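Studio Foundations: Materials and Care
Handout 4: Brushes for water-based paint
Instructor: Anqi Zhong

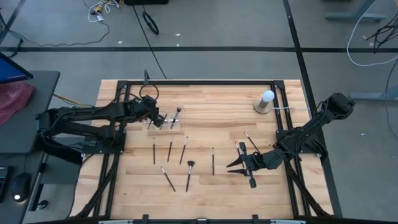
Most of the trouble beginners have with a brush comes from one of three places: the wrong hair for the paint, the wrong shape for the mark, or paint left to dry in the ferrule. This handout covers all of them, plus the reading for next time. Bring it to the studio session. You will need the section on washing before you need anything else.

1. Parts of a brush

The handle is usually wood, lacquered to keep water out. Long handles are for easel work, where you stand back. Short handles are for work on a table, and most watercolor brushes have them.

The ferrule is the metal sleeve that holds the hair. It is crimped onto the handle, once on cheap brushes and two or three times on better ones. A loose ferrule usually means water has got into the wood, swelled it, and then let it shrink again.

The hair, or filament if it is synthetic, is glued into the ferrule. The part you see is the length out. The widest part of a round brush is called the belly, and the end is the toe or tip. The place where the hair meets the ferrule is the heel. Paint that dries in the heel pushes the hair outward, and a brush in that condition will not come back to a point.

2. Hair and filament

Sable. Soft, springy, holds a lot of water. Good for watercolor. Do not use it for acrylic.

Squirrel. Softer than sable, with very little spring. Used for washes and large wet areas. It goes limp when wet and takes practice.

Goat. Common in East Asian brushes and in wide flat wash brushes. Holds a great deal of water and releases it quickly.

Hog bristle. Stiff, with split ends (called flags) that carry thick paint. Made for oil, usable with heavy acrylic. Water softens it over a long session, so keep a second one dry and switch.

Synthetic. Nylon or polyester, sometimes a blend. This is what you should buy for acrylic and gouache. Acrylic is hard on natural hair, and synthetics clean up faster. The softer synthetics are also fine for watercolor at this level.

The store carries two student lines, Gustar and Lui. The Gustar brushes are stiffer and suit acrylic. The Lui brushes are softer and I would use them for watercolor and gouache. Either one is acceptable for the course. You do not need both.

3. Shapes

Round: lines, details, small washes. If you own one brush, own a round.

Flat: square end, longer hair. Makes broad strokes on its face and thin lines on its edge.

Bright: a flat with shorter hair. More control with thick paint, less capacity.

Filbert: a flat with a rounded end. Good for soft edges and for leaves, petals and faces.

Fan: dry texture and blending. Easy to overuse.

Rigger, or liner: very long and thin, for continuous lines such as branches or rigging. Thin the paint until it flows like ink.

Mop: large and soft, for wetting paper and laying washes.

4. Sizes

Sizes are numbers, and the numbers are not standard. A size 8 round from one maker may match a size 10 from another. Flats and wash brushes are often sold by width instead. Compare brushes in your hand if you can. If you order by mail, look for the width of the ferrule in millimeters.

For this course you need a round in a small, a medium and a large size, one medium flat, and one wash brush. The full set from the store costs 53 dollars. Buying the same brushes singly comes to 60. If you already have brushes in good shape, bring them to me before you spend anything.

5. Loading the brush

Wet the brush first, always, then touch it to a towel. A dry brush pulls paint up into the heel right away, and it stays there.

Load only the front two thirds of the hair. Turn a round as you load it so the point forms. Pull a flat across the palette on each face in turn.

Exercise A. On one sheet, paint ten strokes with the medium round, starting with the tip only and pressing down a little more each time until the belly is flat on the paper. Repeat with half as much water. Label both rows.

Exercise B. With the medium flat, paint a band of even color across a full sheet. Tilt the board slightly and pick up the bead of paint at the bottom of each stroke with the next one. Use the Mundus watercolor block, cold press. Other papers will give you different results, and for this exercise everyone should be on the same one.

6. Washing

Do this at the end of every session, and for acrylic do it during the session too.

Wipe the brush on a rag or paper towel until little color comes off. Rinse in cool or lukewarm water. Hot water loosens the glue in the ferrule. Rub the hair gently on a bar of plain soap, then work the lather in your palm, moving from heel to toe. Rinse and repeat until the lather is white. Some pigments, phthalo blue and green especially, will stain synthetic hair for good. A stain does no harm if the hair is still soft at the heel.

Press the water out with your fingers and reshape the tip. Lay the brush flat to dry, or hang it with the hair down. Do not stand a wet brush on its handle, and never leave one resting on its hair in the water jar. Five minutes is enough to bend a soft round.

Dried acrylic sometimes comes out with a brush cleaner. The store stocks Grurklow, which needs to sit overnight and should be used near an open window. Rinse it out completely before the brush goes back into paint.

7. Storage

Once dry, brushes can stand upright in a jar or holder, hair up. For travel, use a roll or a stiff case with air holes. Closed plastic tubes trap damp and lead to mildew. Moths eat natural hair — keep a piece of cedar in the drawer if you store sable over the summer.

Retire a brush when it no longer does its job, and keep it anyway. Old rounds are good for mixing, masking fluid and glue.

For next time

Finish Exercises A and B and bring both sheets, labeled, with your name on the back. Read the chapter on pigments in the course reader, up to the section on lightfastness. Handouts 1 through 3 are in the folder by the sink if you missed them.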